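Thursday, written up on the train home with a very full notebook

I've wanted to see inside a teaching room for ages, so when Driltier put up ten places for an October afternoon visit I signed up before I'd even checked the train times. Driltier collects demonstrations, meaning people do household jobs over and over with instrumented gloves or hand-held grippers, and the recordings go off to train robots. That's the whole business, and it's so much more physical than I'd pictured from reading papers.

The building is on the Tretincombe side of the river, past the tile warehouse. We signed in at 1:30, got a sticker each, and were met by Man-lok Chiu, who runs the floor and talks very fast (I loved this, my pen did not). She started us off in the old part, where they still do remote control. A operator's chair faces two screens, with a pair of handles on arms, and whatever you do with the handles a robot in the next bay copies. I got five minutes with it! My job was to move a sponge from one tray to another, and I dropped it four times. The delay is tiny, but you feel it in your wrists, and you get no sense at all of how hard you're squeezing. Man-lok said new operators need 90 minutes before their recordings are worth keeping, and most of them grip far too hard for all 90.

Then on to the part I'd come for. With gloves and hand-held grippers there's no robot in the loop while you record. You stand at a table and do the job yourself, and the markers let the software work out where your hands were. A session on cloths and household packs was going on when we came through, and we were allowed to hang around and watch for as long as we liked.

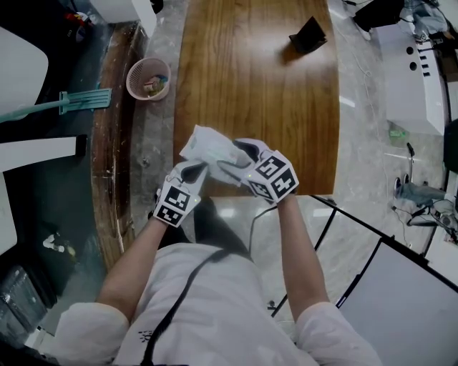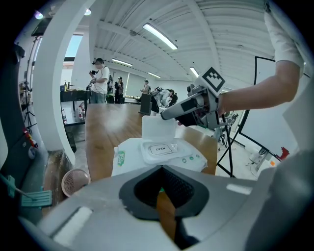
Cloth is the one everybody asks about, according to Man-lok, and it's easy to see why once you've thought about it for a minute. A cup has one shape. A cloth has a new shape every time you put it down, so the person recording can't fall into a routine, and they don't want you to anyway. The target on soft things is 300 good takes per task, spread over several people, because everyone folds differently. One man in our group asked if there was a correct way to fold and got a very cheerful no.

Lids and flaps are hard in a different way. Your fingertip knows exactly when a lid lets go, and a gripper finger has to manage with much less than that. I had a try at a practice bench afterward with a spare gripper and a box of tea bags, and my first instinct was to come straight down on the lid from above, which hides the thing you're trying to open. Aiman Simanjuntak, who was looking after the bench, got me to come in low and from the side, and then to slow right down for the last little bit. Much better. He also told me to stop apologizing to the box.

I asked him what makes a take bad. Mostly hesitation, he said: people stop halfway and think, and the pause goes into the data along with everything else. A fumble that you recover from is often kept, on purpose, so the robot gets to see a recovery too. I hadn't expected that and it's the bit I keep turning over.

We ended upstairs with the playback screens, where takes are checked one at a time. The software is called Nerumard, it's in-house, and it draws the path of each hand as a colored thread. Watching 22 of those threads laid over each other, all for the same small task, was my favorite thing of the day. They start out bunched together, wander off in every direction in the middle, and come back to nearly the same spot.

A few practical notes if you're going:

- Wear short sleeves or something you can push up. My cuffs kept catching on the glove strap.
- The remote control chair has a line. Put your name down when you sign in, as I did; two people in our group missed out.
- Coffee is from Chan, the little place across the yard, and it closes at 4. Get the sesame bun.
- You're on your feet for nearly the whole visit, though there are stools upstairs if you ask.

They're planning another afternoon with kitchen tasks, pouring and stirring mostly, and I've already asked Man-lok to put me on the list. I'd like another go at that sponge.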